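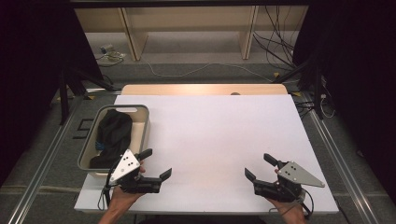 Hand-held grippers with dotted marker plates at a work table.

Larus is a software toolkit for recording and replaying two-handed manipulation of cloth and other soft items. It was written by Nermina Đorđević and Lăcrămioara Costache at Sevcombe, and first released on 27 September 2020. The toolkit covers time alignment, pose estimation and policy training.

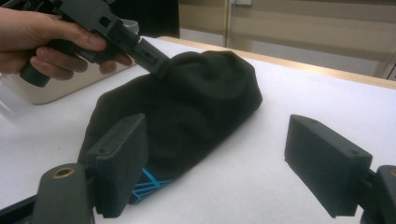 Vol. 3, No. 2

Pose estimation is handled by the Asier module, which fits a rigid body model to each marker plate and rejects solutions that disagree with the previous estimate. Grasp width is stored as a separate channel. Cloth is not modelled explicitly; the planner works from wrist images and gripper poses in a common table coordinate system.

The Parry controller executes the planner's output in chunks of 12 steps

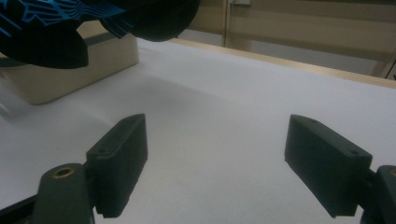

and discards the remainder of a chunk when a newer one arrives. Chunks are blended over 3 steps to limit jumps in commanded velocity. Version 19 moved configuration to plain text files and changed the default colour space of stored images. Older recordings must be converted before use.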